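Help wanted: tabletop and kitchen setup assistant (part time)
Fencombe, back building, ground floor
Posted Thursday, August 11, 2022

Still hiring! One of our two setup people is moving away and we need somebody in the door fast. Please read the whole thing before you write in, it saves us both a call.

The short version -- you set tables. Mugs, cups, trays, play-kitchen stuff, small cabinets and so on. You put them out the way the sheet says, you keep them clean, you put them back on the right shelf. Then the next setup. It is quiet work and it is more fiddly than it sounds.

Hours
20 hours a week, mornings mostly. Some afternoons when Olow is out. No weekends. Start as soon as you can, really.

What you'd be doing
Laying out tables from a printed sheet, one sheet per setup
Hanging mugs on the mug trees, taking them down, washing whatever needs it
Wiping tabletops and mats between setups
Checking things for chips and cracks, pulling the bad ones
Keeping the shelf list up to date (we have 49 setups on it now and the list is a mess, sorry in advance)
Small shopping trips when something breaks. We pay you back same week
Carrying boxes up from the loading door. Heaviest is the dish crate, two people on that one please

What we need from you
Steady hands. Patience for doing the same table over and over with one cup moved. You should be OK on your feet for most of a shift and able to read a sheet and follow it even when you think it looks wrong -- then tell us it looks wrong. Reliable in the mornings. That matters more to us than any resume.

Nice to have: you've worked in a cafe, a prop room, a shop window, a preschool, a catering kitchen. Anything where stuff had to go back in the same spot. A driver's license helps for the shopping but isn't required.

Not needed: a degree, kitchen training, your own tools. We have aprons.

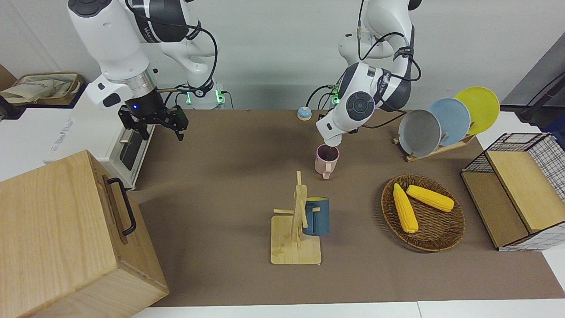
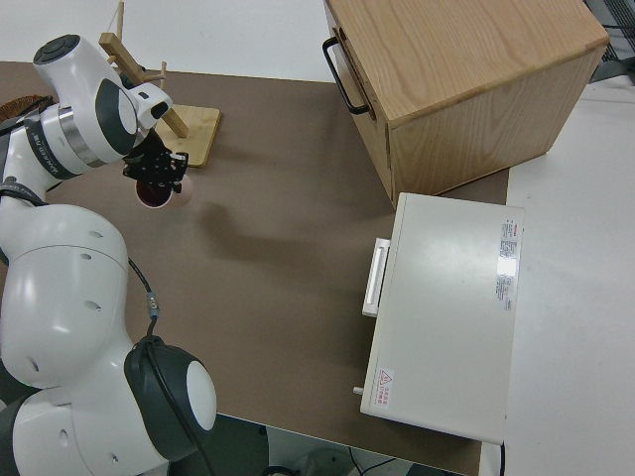
Most of a shift is spent on tables along these lines. You get a sheet, a cart and a shelf number and off you go. The mug tree is the thing new people struggle with, so you'll practice on it at the tryout. The dark blue mug in the first picture is hung on a side peg with its opening off to the right, and if the sheet says right it has to be right, not sort of right. Same goes for corn on a wicker tray, a bell at the back of the table, whatever it is that day. Bigger pieces like the oak cabinet in the second one, get placed first and the small stuff after. Watch the handles when you carry things past.

Pay and the rest
Hourly, paid every two weeks. We'll tell you the rate on the first call, before you come all the way out here. Coffee and tea are free, there is a fridge. Paid 20 minute break each shift. Sick time from day one. The job runs through April and we'd like to keep the person on after that but can't promise it yet.

The room
Ground floor, no stairs from the street entrance. Gets warm in the afternoon, bring layers you can take off. Parking is by the Pietrzak lot, the gate sticks so push hard. Bus stops right out front. Closed-toe shoes, hair tied back if it's long, no big rings or bracelets on the floor.

How to apply
Send a few lines to Harsh Dubey at the Fencombe front desk, or drop a note in the box by the door. Tell us:
which mornings you can work
when you could start
one job where you had to be careful with things
No cover letter. No photo of you. A resume is fine if you have one handy, but dont write one just for this.

Tryout is one morning, paid, with lunch. You'll do 5 or 6 setups with Harsh and then we talk. We let everyone know either way.

If you applied through Horkberg in April please write again, we didnt get all of those.

Position stays open until filled.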